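Keep the shoeboxes or toss them?
Home Storage > Closets and Small Spaces
763 views

skullau_attic
Moved into a smaller place in August and I'm down to one closet. I have shoeboxes stacked up to the shelf and my partner wants them all gone. I think the sturdy ones are worth keeping for the shoes and for odds and ends. The one on my desk right now is a size 7.5 box with the half circle cut into the front. It has a crease at the upper right corner but it stands up fine.
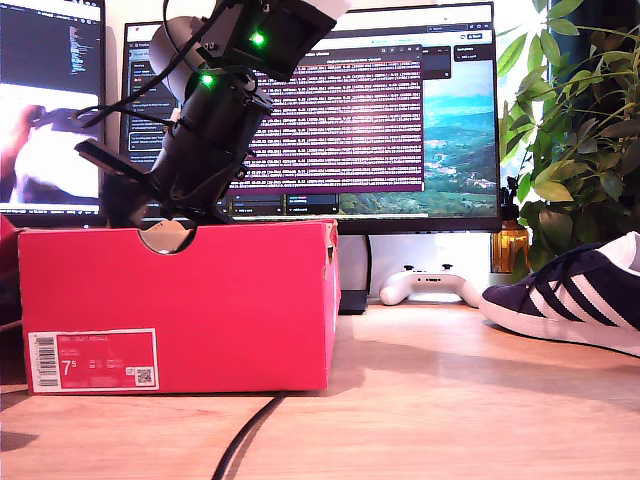 Reply 1
broditz22
Toss them. I kept mine for years and all they did was hold air. A shoebox is a lot bigger than the shoes in it. I put in 2 open racks and got most of a shelf back.

Reply 2
lintroller521
Disagree with broditz22. Racks are fine if you wear everything. If you have dress shoes that come out twice a year, they get dusty on a rack. I keep the boxes and turn them so the label end faces out. Size and style are already printed there, so I don't have to write anything.

Reply 3
broditz22
The label tells you the size. You already know your size. When you have nine boxes that all say the same number it doesn't help you find the brown ones.

Reply 4
lintroller521
Then write "brown" on it. It takes a marker.

Reply 5
dusside_home
Depends on the box. Thin ones with a separate lid sag once you stack four or five. I keep the stiff ones and recycle the rest. Also check for damp if the closet is on an outside wall. Cardboard picks it up and then the shoes smell.

skullau_attic, is there still paper in yours? I'd take it out if it's going to hold cables or mail.

Reply 6
skullau_attic
Yes, there's still white tissue in it. Outside wall, no, so damp shouldn't be a problem. I was thinking chargers and spare cables for this one. Here it is with the lid off.

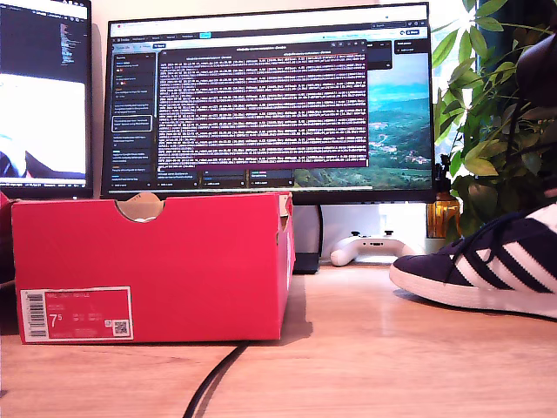
Size 7.5 box, lid off, tissue still inside

Reply 7
dusside_home
That would work for chargers. Put a divider in or they tangle. I cut mine from the lid of another box. And I'd leave the lid off if it's staying on the desk, you'll use it more.

Reply 8
broditz22
One on the desk, sure. My problem is with the closet full of them. Pick a number and stick to it.

Reply 9
haddad_st
Keep the boxes for anything you might resell. Buyers ask for them. Otherwise flatten them and put them out with the recycling.

Reply 10
skullau_attic
OK. Keeping five for the dress shoes and this one for cables. The others go out tonight. I'll try the divider.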